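Automation in Light Packing Work
Unit 6 handout: Soft goods, transparent film and the redistribution of tasks

6.1 Scope

Unit 5 dealt with rigid parts in fixed trays. This unit covers items that change shape when they are picked up, and what happens to a packing job when a gripper takes over part of it. The running case is the Emden packing line, where medical textiles and wraps are put into clear bags by hand and the bags go into bins. The Pruvo cell was introduced there in December.

6.2 Terms used in this unit

Handling step: one pick, one transfer and one release.
Exception: any handling step that a person has to finish or repeat.
Tending: the work of loading, watching and clearing a cell.
Residual task: work that stays with people after the cell is installed, whether or not it was planned that way.

6.3 Why soft goods are difficult

A rigid part has one shape and a small number of stable poses. A knitted tube has no fixed shape. Where it is held determines how the rest of it hangs, and a free end may stay in contact with the table while the held end is in the air. The controller has to decide whether the item is clear of the surface before it moves sideways.

Clear film adds a second problem. Folds return highlights that move with the light, and objects behind the bag show through it. A bag with something in it also has to be held by the gathered opening, or the contents can shift toward the gap. Two-finger grippers do this with a pinch. The pinch point is small compared with the load, and the contents settle in the lowest part of the bag.

People do both tasks with little attention. Packers at Emden rated bagging as the easiest part of the shift and data entry as the hardest. The cell takes over the part they found easy. 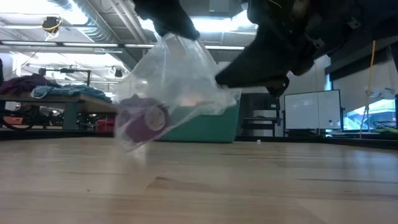

Bagged wrap, held at the gathered opening.

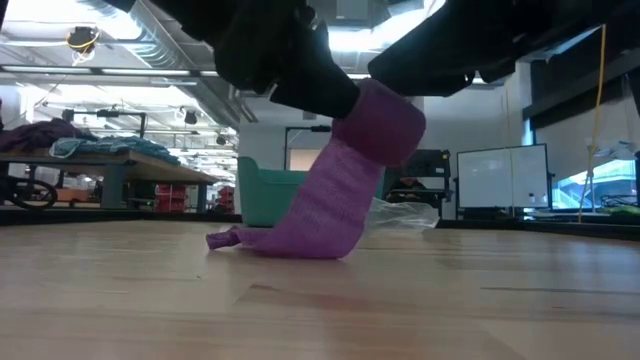 Page last changed: Friday, February 21, 2025

6.4 Task split before and after

Before the cell, one packer carried an order from bin to label. The steps were: pick the item, check it against the order, bag it, fold the opening, label it, place it in the outgoing bin.

After the cell, the pick and bag steps belong to the machine. The check was moved to the end, and a new step, clearing exceptions, was added. Each cell is tended by 2 people per shift, one of whom also tends the label printer.

The trial log used in the exercise covers 2794 handling steps. Of these, 144 were exceptions. The log does not record how long each exception took, so the exception rate alone cannot be used to estimate workload.

6.5 Effects on the job

Pace. Hand packers set their own rhythm within an hourly target. Tenders respond to stops, which arrive unevenly. Several quiet minutes can be followed by three exceptions in a row.

Skill. Knowledge of how a fabric folds is still used, but mostly at setup – choosing a grip point, setting finger force, deciding how items are laid out. At Emden this was first assigned to the integrator, Mirani, and later moved to the shift.

Physical load. Repeated pinching by hand goes down. Standing time goes up.

Pay grade. The Punby site created a separate grade for tenders. Emden did not. Compare the two job descriptions in the reader before class.

6.6 Exercise

Work from the first 200 lines of the trial log.

a) Sort the exceptions into grip, film, layout and other.
b) For each group, state who clears it and what that person needs to know.
c) Write a one-page job description for a tender. List residual tasks separately.
d) Name one item of data missing from the log that you would ask for, and say how it could be collected without timing individual workers.

Hand in c) and d) only. Bring a) and b) to the seminar.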